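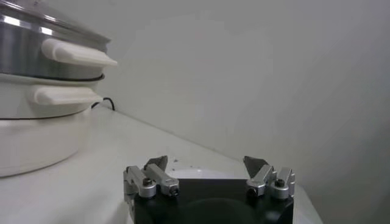 # Chapitre 7 - Cuisson à la vapeur

La vapeur saturée, à la pression atmosphérique normale, se trouve à 100 °C. Elle cède sa chaleur en se condensant sur l'aliment, dont la surface s'échauffe plus vite que dans un four réglé à la même température.

Un cuiseur électrique à étages comporte une base chauffante, un ou plusieurs paniers superposés et un couvercle. Le couvercle en verre permet de suivre la cuisson sans ouvrir l'appareil - chaque ouverture laisse échapper de la vapeur et allonge le temps nécessaire.

Le chapitre traite d'abord du bilan thermique de la base, puis de la répartition de la vapeur entre les étages. Les mesures du tableau 7.2 proviennent des essais de Natalia Nava : 19 cuissons de pommes de terre, calibrées à quelque 203 g par portion.

**Prérequis :** chaleur latente, conduction en régime transitoire (chapitre 4).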